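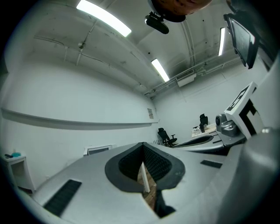
How long does cooked rice keep in the fridge?

Three to four days, if it went in soon after cooking and the fridge is cold enough. The woman who gave us that answer has run the kitchen at Paju, a small lunch place in Pandthorpe, for seven years, and she gets asked it more than anything else. She also teaches an evening class on cooking ahead for people who live alone or work odd hours. We talked to her in September, after the lunch rush, at a table near the back.

She says most people start in the wrong place. "They buy the containers first," she said. "They come to class with a whole stack of them and no idea what they want to eat on the third day. I tell them to write down what they ate last week. Start there."

Her own list is short. Rice, a pot of beans, one roasted vegetable, one sauce. She cooks them on her day off and puts them together in different ways until they run out. The rice gets the most attention, because it is the part people get wrong.

"They leave the pot on the stove all evening with the lid on," she said. "I don't do that. I spread it on a tray so the steam gets out, and then it goes in the fridge. If it sat out all night, I throw it away. People hate hearing that."

For reheating she adds a spoonful of water for each cup of rice, covers it loosely and stops halfway to stir. The middle should be as hot as the edges before anyone eats it, and she doesn't reheat the same rice twice. Long grain comes back better than short grain in her experience – short grain she would sooner turn into porridge, with more water and a little salt. 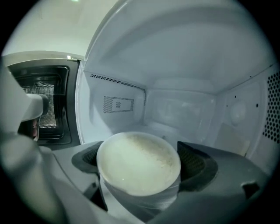
A bowl in the microwave. Stir halfway through and check that the middle is hot.

We asked if the microwave makes food worse. She shrugged at that one.

"At the restaurant I have steamers. At home I have a microwave from Wirkia that I bought used, and I use it every day. Roasted potatoes, no, I put those in a pan. Rice and soup and beans are fine."

The class began as a single evening at the Uvness community hall and now runs through the fall and winter. Over 282 people have taken it. Some are students, but a good number are retired and cooking for one person for the first time in decades. She said that group changed how she teaches. She used to hand out recipes for four and tell people to freeze the rest. Now everything is written for one or two.

"A man told me he had eaten the same chili for eleven days," she said. "He wasn't complaining, he just thought that was how it worked. So I cut all the recipes down."

She still likes the freezer for rice. She packs it flat in bags, one meal to a bag, and writes the date on each. Beans go in with some of their liquid. Sauces with cream she leaves out, as they tend to split.

The next round of classes starts Nov 1, 2024, and costs $38, with ingredients included. Bring an apron and something to carry the food home in.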